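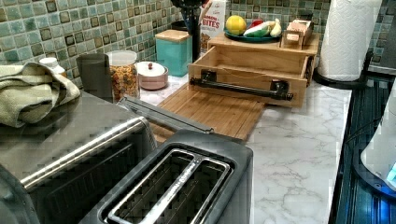
Kitchen counter, station 2: drawer box with bar handle, plate of produce on the raised platform.

To: gripper-trials list
From: Aitana Figueroa
Subject: Re: Finger comparison, counter tasks

Dear colleagues,

Thank you to Chaiwat Ongart for the message quoted at the end. The Skatine office has reviewed the request and replies as follows.

The comparison between the Grunent parallel gripper and the Zirkness soft fingers will continue through November. Each gripper is to complete 200 attempts on the drawer handle and 200 on the produce before any results are circulated. The lemon and the banana are to be logged separately, as the two shapes have given different results with the soft fingers.

The toaster, the toaster oven and the jars at the back of the counter remain in place for all runs. Sites that clear the counter should mark those runs as "open" in the log. They will be reported in a separate table.

The wrist camera settings are unchanged. Deisy Cárdenas will issue a new controller file for the Kennedy site, where the arm has been stopping short of the handle by some 9 millimeters. Please do not correct this locally.

Questions on logging may be sent to Macarena Goicoechea.

Aitana Figueroa
Trials Office, Skatine

Chaiwat Ongart wrote:
> We have finished the handle runs with the Grunent unit and are ready
> to change over. May we begin the produce runs with the soft fingers
> first? Also, should the counter be cleared, or left as it is?
> The force limit is still set to the old value at our site.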